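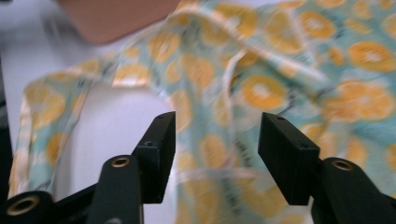

About Clidell

Clidell is a school of home sewing and household textiles in Mestermont. We teach adults and older teenagers to cut, sew, mend and finish the cloth things that get used in an ordinary house: aprons, tea towels, pillowcases, curtains, table covers, cushion backs and simple clothes. We have been teaching for 11 years, always in the same building on the mill side of the river.

We are a small school and intend to stay that way. There are 2 classrooms, a cutting room and a shop counter where students can buy thread, needles, bias tape and yardage by the half yard. The counter is open to the public during class hours.

How we started

The school began as a Saturday mending table in the back of a fabric store called Mujić. People brought in pants with split seams and were shown how to close them. Most of them came back with something else. After a year the table had a waiting list, and the store needed its back room for stock, so the table moved across the street and became a school. Mujić still supplies most of the plain cotton and linen we use for teaching, and the store puts aside its bolt ends for our beginners.

The name comes from the mill that used to stand on our lot. Clidell Mill wove ticking and toweling. One wall of it is left, and it forms the back of our cutting room. The bricks hold the cold well into spring, so bring a sweater if your course starts in March.

What we teach

The beginner course is called First Seams and runs for 13 weeks. It assumes nothing. In the opening session students thread a machine, wind a bobbin and sew straight lines on striped scrap until the lines are straight. They make a drawstring bag, a pillowcase with an envelope back, and a lined apron with ties. Printed cotton is fine for all of these, but we ask people to choose a small print the first time. Large motifs need to be matched at the seams, and that is covered later.

The second course is about edges. Hems, facings, piping, mitered corners and bindings take up more of a sewer's time than anything else, and most of the finished pieces we are asked to repair have failed at an edge. Students learn to cut bias strips from a square of cloth, join them on the diagonal, press them and attach them by machine and by hand. We teach the hand method first. It is slower, and it shows you what the binding is doing as it goes around a curve.

The third course is curtains and covers. You need to have taken the first two, or to bring in something you have made so that the teacher can look at it. Curtains are simple sewing but there is a lot of measuring, and the cloth is expensive enough that mistakes matter. The cutting room is reserved for this group on its class evenings.

We also run single-session workshops through the year:

Replacing a zipper
Darning wool and cotton knits
Turning a worn collar
Caring for a secondhand machine
Sewing with oilcloth and coated cotton

Workshops change from season to season. The list at the front desk is always the current one.

Machines and materials

Each student has a machine for the length of the session. Ours are mechanical models with metal bodies, serviced twice a year by Wuvorex, a repair shop two doors down. We chose them because they can be opened, cleaned and adjusted with a screwdriver. You are welcome to bring your own machine instead, and many people do after the first few weeks. Please bring the power cord and the foot pedal too. The spare cords at the desk don't fit every model.

Course fees cover thread, machine needles, pattern paper and the cloth for the first project. After that students bring their own. Cotton should be washed and pressed before class. New cotton can shrink a good deal in its first wash, more in length than in width, and a lined apron made from unwashed cloth will pucker along the lining.

The beginner course costs 135 dollars. It can be paid in two parts. If you miss a session you can make it up with the other group the same week, as long as there is a free machine — call ahead so that we can check.

How classes are run

Groups are kept small enough that the teacher can get around to everyone twice an hour. There are no grades and no certificate. At the end of a course students lay their work out on the cutting table and the teacher goes over it with them, inside and outside. We look at the inside first.

Our teachers have worked in alterations, upholstery, costume and factory sewing. They don't all do things the same way, and students sometimes hear two different answers about how to press a dart. We think that is fine. Try both on scrap and keep the one that works for your hands.

The mending table

The original mending table still meets twice a month in the front classroom. It is free. Bring one item, clean, and be ready to do the sewing yourself with somebody sitting next to you. We don't take leather, tents or wedding dresses. Children can come with an adult.

Scrap cloth

We keep every piece bigger than a hand. Cotton and linen scraps are sorted by weight and go into the practice bins. Small pieces are stuffed into draft stoppers, which are sold at the counter in winter. We accept donations of clean woven cotton, but we no longer have space for patterns or magazines.

Visiting us

The entrance is on the river side, up one step. There is a ramp at the cutting room door, and we will open it if you ring. Parking on the street is free in the evening. If you would like to see a class before you sign up, call the desk and we will find you a chair at the back.

This page was last updated on 13/03/2019.

Recent from the school
Choosing thread for household linen
Why your bobbin thread is looping
Spring workshop list
How to wash a secondhand quilt
Notes on cutting curtains from patterned cloth

Get our newsletter. We send it once a season. Enter your email address to sign up.

© Clidell, Mestermont. All rights reserved. | Contact | Course terms | Back to top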